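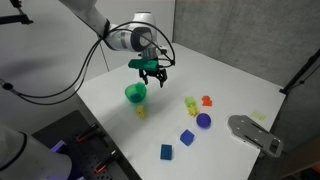
November, evening. Today I spoke with my sister Ekua on the telephone for almost two hours, mostly about whether our mother should leave the house in Duvbridge. Ekua wants her to come and live in Tulbridge, close to the shops and the doctor. I am not so sure. While I listened I thought of the toys on a white table, with the green cup that you can see through and something blue inside it, and I remembered that our mother kept her buttons in a green cup on the window shelf. We were allowed to play with them only when it rained.

She has lived in that house since I was 10. She knows which stair makes a noise and where the cold comes in. But last winter she fell in the garden, and Mr Odoi from next door had to help her up, and she told us of it only after three weeks.

I have promised to visit before the end of the month and to ask her directly what she wishes. Ekua thinks she will say no. I must also bring back her big soup pot, which I have had since spring.

Rain all afternoon. I made lentils and went to bed early with my book.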